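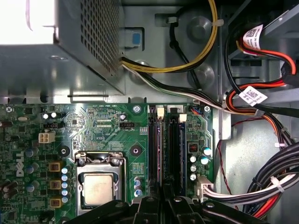 Will the cell take over the whole bench job?

It takes over some of the reaching and gripping, and the person at the bench keeps the judgment calls, the paperwork and most of the awkward parts.

25 April 2019
By the Dernico setup desk

Section 2. Before the first shift with the Trendent cell

The sales sheet for the Trendent cell says it "frees your people for higher-value work." Treat that as a claim to be tested at your own site. At the Vanags shop, the plan called for 3,000 desktop computers to go through the cell in the first run. The count when the run closed was 1,598, and 194 of those had been pulled out and finished by hand. Bench workers spent a good part of their day watching, clearing stops and writing down what had stopped. Somebody has to be given time for that work, and the steps below assume you will give it.

1. Write down the job as it is done now, with the people who do it. Include the small things, such as moving a bundle of wires aside to get at a screw. Most of these are missing from the standard task list.

2. Mark which of those tasks the cell will try. Leave the rest assigned to a named position on the shift sheet. "Shared" is not an assignment.

3. Disconnect each computer from wall power and follow your site's rules for stored power before it goes to the cell. If a light is still on anywhere on the board, the computer is not ready for work. Do not open a power supply housing.

4. Sort by model before loading. Cable routing differs from one model to the next, and a mixed batch will bring more stops than the planning sheet allows for.

CAUTION: Keep hands out of the chassis while the arm is enabled. A paused arm is still enabled. Use the stop button and wait for the status screen to read SAFE.

5. Check the wall board at the start of the shift. Each holder has one item assigned to it on the Funden layout card. Compare the board with the card by eye, even when the screen reports that all items are in place. 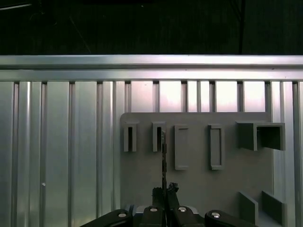
Figure 2. Gripper fingers closed on a thin dark rod at the second narrow holder.

6. Run one pick and one return at low speed while the operator watches the fingers. If the item rubs or catches on the holder, stop and reteach the position. Don't bend or file the holder to suit the arm.

7. Load one computer and stay with it until it is done. Write down every time you had to step in, with the reason in your own words. The cell's log records a stop as a code and leaves out the walk over, the wait and the second try.

NOTE: Operators have been asked to keep their old hourly targets while also tending the cell. We do not support this. Set a new target after two weeks of hand-kept notes — or leave the target off until August, as Vanags did.

8. At the end of the shift, compare the notes with the log. Where they disagree on how much help the cell needed, plan staffing from the notes.

Reducing headcount

Dernico supplies no figure for jobs saved, and the planning sheet has no line for one. If your site wants such a figure, count the hours spent on steps 3 through 8 first. Training hours go in as well, along with the time of whoever gets called when the arm will not restart.

Keep at least one bench set up for full manual work. Anyone moved to the cell should still get regular turns at it. Skills go stale — and the computers pulled from the cell are usually the difficult ones.

For restart after a stop, go to Section 3.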